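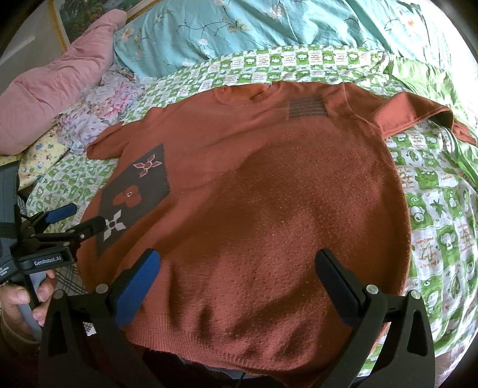 Sweater front side up, the gripper jaws open, over a printed sheet.

Fixing a finger pad that snags on knitwear

We lost most of a Wednesday to this fault. The gripper would close on a ribbed hem, lift, and then not let go. On two runs it pulled a loop out of the knit. Yoga Liew traced it to the edge of the finger pad, which had lifted just enough to catch yarn.

1. Stop the run and set the gripper down. Don't pull the garment free. Open the jaws fully by hand and ease the yarn off sideways.

2. Run a fingertip along each pad, from the base out to the rounded tip. If you feel a lip, the pad has to come off.

3. Check the pivot pins while you're there. A loose pin lets the jaw twist and the pad will lift again within a day.

4. Clean the finger with alcohol, press on a new pad and leave it clamped for 24 hours. We tried 10 and it peeled.

5. Open and close 50 times on scrap knit before going back to good clothes. Dark colours hide pulled loops, so use something light grey.

Ettore Bortolotti also lowers the closing force a notch for chunky sweaters. I haven't needed to.

2 comments · 10 shares

We use cookies to remember your preferences. Accept | Manage settings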